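Speaker notes: bin picking, student robotics project, final talk
October 5, 2018

Slide 1. Title
Project name is Astus. Say it once and move on. Talk is 12 slides, questions at the end.

Slide 2. Task
Move every block from the front bin to the rear bin, one at a time. Two block colors, red and green. Block poses are not given to the planner. The run ends when the front bin is empty or the planner returns no grasp 9 times in a row.

Slide 3. Where the code came from
Camera driver and calibration reused from Fomik, the March class assignment. Grasp scoring is new. Logging format is shared with the Drundari team so that the two sets of runs can be compared.

Slide 4. Data
4000 grasp attempts in total. 644 were dropped before training: missing depth, or the arm stopped on a force limit before the fingers closed. Explain the force limit here. It was set low for the first sessions and raised once.

Slide 5. Fixture
Bins are clamped, one bar clamp on each side. Early runs without clamps drifted, and the calibration was wrong by the end of a session. Check the clamps before every start. Do not spend more than a minute on this slide.

Slide 6. Front bin during a session
Six blocks, three of each color. Point to the red and green blocks lying end to end at the far wall. The segmenter tends to merge pairs like this into one long object and puts the grasp center on the joint. Then point to the red block by the right wall, near the gripper. Finger clearance on the wall side is the limit there. The diagonal red block with the green one against it is the contact case from slide 4. 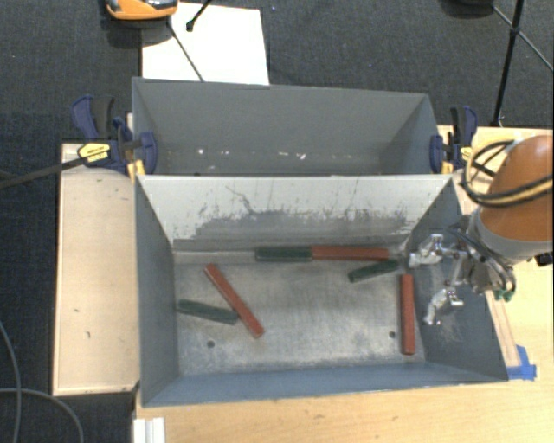
Slide 7. Grasp scoring
Three terms: finger clearance, distance from block center, angle to the nearest wall. Weights were tuned by hand on 400 held-out attempts. Show the formula, do not read it. If asked about learned weights, see slide 11.

Slide 8. Failure types
Merged blocks, wall contact, slip on lift. Give the order only. The table is in the report.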